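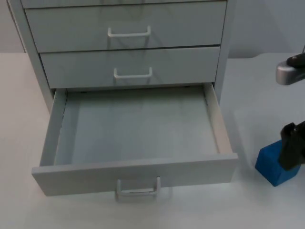 Office and Stockroom Safety Checklist, with Comments

Premises: Pukside, ground floor and first floor
Completed by: Fouzia Orakzai
Date of walk-round: November 26, 2020
Previous walk-round: February

How to read this sheet. Each item is marked Yes, No, Part or N/A. Comments follow where there is something to add. Items marked No or Part are listed again at the end with the name of the team that has to deal with them.

Section 1. Ways in and out

1.1 Front door opens fully and closes by itself. Yes.
Comment: The closer was adjusted after the last walk-round. It used to slam. It now takes a few seconds to shut and latches properly.

1.2 Rear fire door opens with one push and no key. Yes.

1.3 Outside of the rear fire door kept clear. Part.
Comment: Two pallets had been left against the wall to the left of the door. They did not stop the door from opening but anyone coming out with a pushchair or a wheelchair would have had to turn sharply. Moved during the visit. The delivery drivers from Hviid say they were told to leave them there. Please give them a different spot and put up a sign.

1.4 Corridors at least 1000 mm wide along their full length. Part.
Comment: The first floor corridor measures 1000 mm at the narrowest point when the coat rail is empty. With winter coats on it the space is less. Either move the rail to the alcove by the kitchen or swap it for hooks.

1.5 Stairs free of stored items. Yes.

1.6 Stair nosings secure. No.
Comment: Third step from the top, right-hand side, lifts when you press the edge with a shoe. Tape has been put over it before and has worn through. It needs a new strip, screwed down.

1.7 Emergency lighting works on test. Yes.
Comment: All fittings came on. The one over the first floor landing is dimmer than the others. Ask the electrician to look at the battery when next on site.

Section 2. Fire

2.1 Extinguishers in place, in date and with pins fitted. Yes.

2.2 Extinguishers not used to prop doors. Part.
Comment: None was doing so at the time, but there is a fresh ring mark on the carpet beside the meeting room door. Staff should be reminded again.

2.3 Call points visible and reachable. No.
Comment: The call point in the stockroom is behind the tall trolley. The trolley has no fixed place and ends up there because the floor is level. Mark out a parking bay on the other side.

2.4 Weekly alarm test recorded. Part.
Comment: The log has gaps in the spring, when the building was closed for part of the time. That is understandable but the book should say "closed" against those weeks instead of being left blank.

2.5 Assembly point sign in place. Yes.

2.6 Fire wardens named on the notice board. Part.
Comment: One of the two people named has left. With staff now working from home on different days, two names will not cover the week. Four would be better.

Section 3. Desks, cabinets and storage furniture

3.1 Floor-standing cabinets over waist height fixed to the wall. Part.
Comment: All but one. The cabinet nearest the window on the first floor has its bracket fitted but no screw in the lower hole.

3.2 Small drawer cabinets standing on tables or worktops are on a level surface and set well back from the edge. Yes.
Comment: A cabinet of this kind weighs little when empty and its balance changes a good deal once the bottom drawer is out. Heavy things such as staplers, hole punches and boxes of fixings should go towards the back of the drawer.

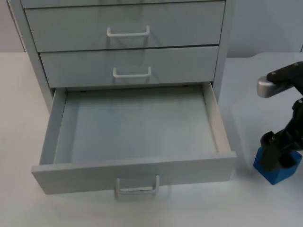

Staff should open one drawer at a time and close it before opening the next. Few of the small cabinets we use have any interlock, so it is down to habit. New starters should be shown this on their first day along with the kettle and the alarm code.

3.3 Drawers closed when not in use. Part.
Comment: Mostly good on the ground floor. Upstairs I walked into an open pedestal drawer at shin height, which is how these injuries usually happen. A drawer left out at table height catches a hip or an elbow, and on a low table it is at face height for a small child. We do have children in the building on open afternoons.

3.4 Handles secure. Part.
Comment: One loose handle on the post table cabinet. It wants half a turn with a screwdriver. If it works loose again, use a drop of thread lock.

3.5 Shelves not overloaded. No.
Comment: The Cevach shelving in the stockroom has a load plate of 93 kg per shelf. The third shelf up holds printer paper, two deep, and is bowing. Take off the back row and put it on the bottom shelf. I would rather see paper kept low in any case.

3.6 Nothing stored on top of wall cupboards. Part.
Comment: Christmas decorations on top of the kitchen cupboard. Light, but the box hangs over the front.

3.7 Step stool available wherever shelves are above shoulder height. Yes.
Comment: The stool in the stockroom is a good one. The one upstairs has lost a rubber foot and should not be used until it has been replaced. I have put it in the cleaner's cupboard with a note on it.

3.8 Boxes and containers in sound condition, not split or crushed. Part.
Comment: Check corners and edges first. That is where wear shows, and a container that looks fine from the front may have a crack running up the side.

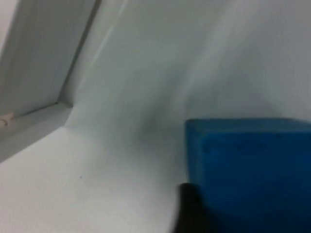 Anything with a sharp or broken edge should be thrown out. We had a cut finger in February from a cracked lid that several people had noticed and put back. Replacements are cheap and the Drakeo catalogue has them in packs. Labels should face outwards and say what is inside, including the weight if it is over 10 kg.

Section 4. Electrical

4.1 Portable appliances tested and labelled. Part.
Comment: The register lists 144 items. Three could not be found on the day: a desk fan, a laminator and an extension lead. If they have gone home with staff, note it in the register and have them back for the next test.

4.2 No extension leads plugged into other extension leads. No.
Comment: Under the long desk on the first floor. A double socket is needed there. It was asked for last time.

4.3 Cables kept off walkways. Yes.

4.4 Heaters approved and away from paper. Part.
Comment: One personal fan heater found under a desk, switched off. The owner has agreed to take it home. The real problem is that the end radiator is cold at the top and has not been bled.

4.5 Kettle and microwave clean, leads undamaged. Yes.

Section 5. Washing, ventilation and current measures

5.1 Soap and paper towels at every basin. Yes.

5.2 Hand gel at both entrances. Yes.
Comment: The rear dispenser drips on to the vinyl and makes it slippery. Fit a tray or move it over the mat.

5.3 Windows open and can be left ajar safely. Part.
Comment: The window by the photocopier is painted shut.

5.4 Room limits posted. Yes.
Comment: The sign on the meeting room says six but there are eight chairs inside. Take two out.

5.5 Shared surfaces wiped at the end of the day, including door plates, drawer handles and the copier panel. Part.
Comment: The rota is signed for most days. Drawer handles are not on the printed list and should be added.

Section 6. First aid

6.1 Kit complete and in date. Part.
Comment: Eye wash out of date. Plasters low.

6.2 Accident book available and pages removed for filing. Yes.

6.3 Trained first aider on site during opening hours. Part.
Comment: See 2.6. The same difficulty applies.

Actions

Buildings team: 1.3 sign and new spot for pallets; 1.6 stair nosing; 3.1 missing screw; 4.2 double socket; 4.4 bleed radiator; 5.2 tray; 5.3 free the window.

Office team: 1.4 coat rail; 2.2 reminder about extinguishers; 2.4 log book; 2.6 and 6.3 names and cover; 3.3 reminder about drawers; 3.4 handle; 3.6 decorations; 4.1 missing items; 5.4 chairs; 5.5 rota; 6.1 restock.

Stockroom: 2.3 trolley bay; 3.5 move paper; 3.7 stool foot; 3.8 go through the containers shelf by shelf and throw out the damaged ones.

Items 1.6 and 3.5 to be done first. Please initial each line on the paper copy when finished and leave it in the tray by the post table.

F. Orakzai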